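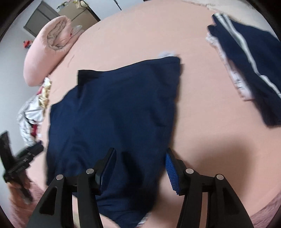 *Peça azul-marinho sobre lençol rosa-claro.*

# Campo do Gavalas — lista de verificação de segurança

Data da vistoria: 16 de maio de 2020
Vistoria feita por: Iason Konstantinidis
Âmbito: relvado, balizas, bancada, balneários, iluminação e acessos. O parque de estacionamento fica para outra folha.

Marcação usada: **[C]** conforme, **[R]** a corrigir, **[N]** não verificado. Os comentários vêm a seguir a cada ponto, quando os há.

## Relvado e zona envolvente

- **[C]** Superfície sem buracos nem pedras nas duas grandes áreas.
- **[R]** Tampas dos aspersores niveladas com a relva.
 Comentário: a tampa junto à bandeirola de canto do lado norte está levantada. Dá para prender um pitão. Foi assinalada com um cone e não se deve treinar nesse canto até ser rebaixada.
- **[C]** Linhas marcadas com tinta própria, sem cal.
- **[R]** Faixa livre entre a linha lateral e a vedação.
 Comentário: do lado dos bancos há material de treino encostado à rede, barreiras e uma baliza pequena desmontada. Tem de ir para o armazém no fim de cada sessão.
- **[C]** Bandeirolas de canto flexíveis e com ponta arredondada.
- **[N]** Drenagem. Não choveu durante a vistoria, fica para outro dia.

## Balizas

- **[C]** Balizas principais fixas ao solo, postes sem fissuras visíveis.
- **[R]** Balizas móveis com contrapeso.
 Comentário: as balizas de futebol de sete são da Brusico e o contrapeso traseiro de uma delas não fecha. O pino entra mas não tranca. Enquanto não vier a peça, essa baliza fica deitada, com as redes para baixo e presa com corrente à vedação.
- **[C]** Ganchos de rede em plástico, sem ganchos metálicos abertos.
- **[R]** Aviso de proibição de subir às balizas.
 Comentário: o aviso existe do lado sul, mas está ilegível. Do lado norte só restam os parafusos.

## Bancada

Lotação afixada: 646 lugares.

- **[C]** Lotação afixada à entrada e igual à da licença.
- **[R]** Cadeiras bem presas.
 Comentário: 44 cadeiras com folga na fixação, quase todas nas filas de cima. Apertar primeiro as do corredor central. Duas têm o encosto partido e são para retirar.
- **[C]** Degraus com faixa antiderrapante.
- **[R]** Corrimão da escada nascente.
 Comentário: abana no último apoio, em baixo. A base de betão está aberta e não basta apertar o parafuso. Pedir orçamento ao serralheiro antes de julho.
- **[C]** Corredores de saída desimpedidos.
- **[C]** Guarda frontal sem barras soltas.

## Balneários e posto médico

- **[C]** Piso do duche limpo e com ralo a funcionar.
- **[R]** Temperatura da água.
 Comentário: no balneário visitante a misturadora demora a responder e a água sai demasiado quente. Regular a válvula. Até lá, o balneário visitante é usado sem duche.
- **[C]** Bancos e cabides sem arestas.
- **[R]** Mala de primeiros socorros.
 Comentário: faltam ligaduras elásticas e o soro fisiológico passou a validade. As talas estão completas.
- **[C]** Maca acessível a partir do relvado. O portão abre para fora e a maca passa sem rodar.
- **[N]** Desfibrilhador. O armário estava fechado e a chave não estava no chaveiro da secretaria. Não dou este ponto como conforme sem ver o indicador da bateria.

## Iluminação e quadro elétrico

- **[C]** Quadro fechado à chave e identificado.
- **[R]** Torres de iluminação.
 Comentário: das torres, a 3 tem um projetor apagado. O equipamento é Wisivix e a substituição obriga a plataforma elevatória — ninguém sobe à torre com escada, mesmo que seja coisa rápida.
- **[C]** Luz de emergência no túnel e nos balneários.
- **[R]** Tomada exterior junto ao banco visitante sem tampa. Foi desligada no quadro.

## Acessos e saídas

- **[C]** Portão principal abre por completo.
- **[R]** Portão 2, saída de emergência.
 Comentário: estava fechado com cadeado. Em dia de jogo tem de estar destrancado e com uma pessoa ao lado desde a abertura de portas até sair o último espectador. Sugiro trocar o cadeado por uma barra antipânico.
- **[C]** Caminho da ambulância livre até à pista.
- **[C]** Extintores no lugar, com selo e dentro do prazo.

## Comentários à lista

O rascunho circulou antes de ser fechado. A dúvida principal foi sobre a baliza móvel e se os treinos dos mais novos podiam continuar no meio-campo norte.

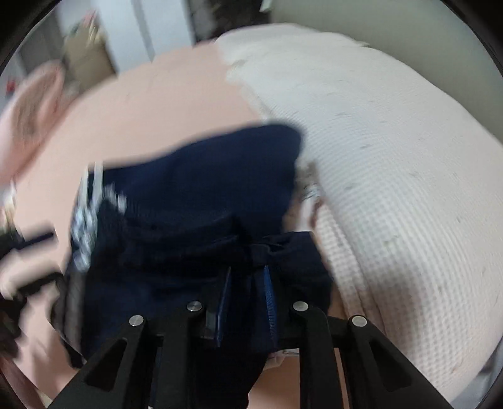
Athina Gkikas respondeu que a baliza deitada também é um risco se ficar na zona onde os miúdos aquecem, e pediu que fosse levada para trás da vedação em vez de ficar acorrentada do lado de dentro. Quanto à bancada, acha que as filas de cima devem fechar todas até as cadeiras serem apertadas, porque separar lugar a lugar com fita não resulta em dia de jogo.

Aceito as duas observações. A baliza passa para trás da vedação e as filas de cima ficam fechadas. Se o jogo com o Cliltley se fizer cá antes da reparação, a venda de bilhetes tem de descontar esses lugares.

## O que fica por fazer

| Ponto | Quem trata | Condição |
|---|---|---|
| Tampa do aspersor | Manutenção | Antes do próximo treino |
| Contrapeso da baliza | Pedido à Brusico | Baliza fora de uso |
| Cadeiras e encostos | Manutenção | Filas de cima fechadas |
| Corrimão nascente | Serralheiro | Escada vedada |
| Válvula do duche | Canalizador | Balneário sem duche |
| Mala e desfibrilhador | Athina Gkikas | Antes de qualquer jogo |
| Projetor da torre 3 | Assistência Wisivix | Sem jogos à noite |
| Portão 2 | Iason Konstantinidis | Destrancado em dia de jogo |

Os pontos marcados com [N] voltam a ser vistos na próxima vistoria, com a chave do armário pedida de véspera à secretaria. A folha assinada fica na pasta do campo.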